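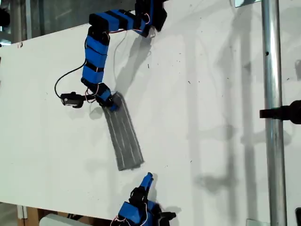

Thread: drying a wool sweater flat in a small apartment
3 min read

1/ I wash my own sweaters. Moved to Lidcombe in July, the apartment has no dryer and no yard, so everything dries indoors. A few people asked how I do it without ending up with sleeves down to the knees. Posting it in one place.

2/ Cold water, bathroom sink, a small squirt of wool wash. I use the Gatti one because the corner store carries it. Any wool wash will do. Ten minutes of soaking, no scrubbing. Drain, fill again, drain.

3/ Don't lift a wet sweater by the shoulders. Scoop it from underneath with both hands, like a pile of noodles, and press it against the side of the sink. You want most of the water out before it goes anywhere near a towel.

4/ The towel step. Roll the sweater up in a dry towel and kneel on the roll. Do it twice with two towels if the yarn is thick. My green cardigan weighs 539 grams dry and 918 after the second roll, so there is still plenty of water left to lose.

5/

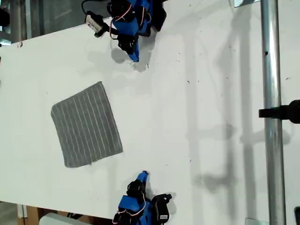

Thick bath towels are slow. They soak up a lot, then they stay wet themselves for a day and a half, and in a small place that means two damp things instead of one. I switched to thin cloths for the second roll and they dry overnight on a door handle. Spread the cloth out in one layer on a table before the sweater goes on, like the gray one with the thin light stripes. It doesn't need to be perfectly square. A bowed side makes no difference, but a fold underneath will leave a line across the knit.

6/ Measure before you wash. Armpit to armpit, shoulder to hem, and the sleeves. Write it on a scrap of paper. When the sweater is flat and damp, pat it back to those numbers. I skipped this once with a vest and it is now a short vest.

7/ I bought the Comanance mesh rack, 86 cm wide. It fits over the bathtub. A large men's sweater hangs over the side a little, so I fold the sleeves in across the front and turn them out again after dinner.

8/ Fan on low, pointed past the sweater. Not a heater. Window open a crack if it's dry out. If humidity in the room goes over 50 percent, I leave the bathroom door open too.

9/ Flip it once, the next morning. Mine are usually ready by the second evening. Check the ribbing at the hem and cuffs, it's always the last part to dry.

10/ Someone asked about the Disex drying bags. I haven't tried one. If you have, tell me how it does with heavy cable knit.

11/ Forgot buttons. Leave them undone in the wash, do them up for drying. Keeps the front bands even.

Search posts Type a keyword Go

Contact | Copyright, all rights reserved | Back to top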